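June, bench notes, Tagle refurb

Second tower from the Jusham lot. Side panel off and the case lying flat on the slatted table. Left the supply where it is for now and started with the leads, so I can see what goes where before anything gets pulled.

The Jusham cases are tight between the power supply and the drive cage. On the first one I pinched a lead in that gap putting it back together and had to take the whole cage out again. If you're doing one of these, get the drive cables out of the way first, then go after the supply.

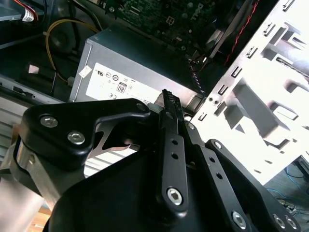
Supply screws go in the blue tray, board screws in the white one. They look the same but the threads are different, and I've already had to chase one hole because of it.

Checked the parts shelf while I was at it. We have 14 supplies tested and tagged, and two more that trip under load and should go to scrap. Memory is mostly 4000 MB sticks in the Tosamel box. The Govness drives are all 1000 GB and haven't been wiped yet, so please don't fit them.

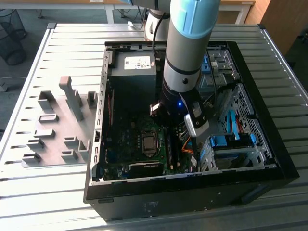 Dindo Mangubat
Workshop technician, Tagle

No cooler on the processor in this one. Clean the top with alcohol and a lint-free cloth before a cooler goes on, and go easy on the paste. The last batch had it squeezed out over the edge of the socket and it took me half the morning to get it off.

Thin red wires down the side by the rail: leave them alone until I've traced them against the Jusham sheet. I think they're front panel but I'd like to be sure.

Still to do: label the drive cables, look over the board for swollen caps, find the missing slot cover. Grey paint for the side panel is on order. The good long driver is in my top drawer, put it back after.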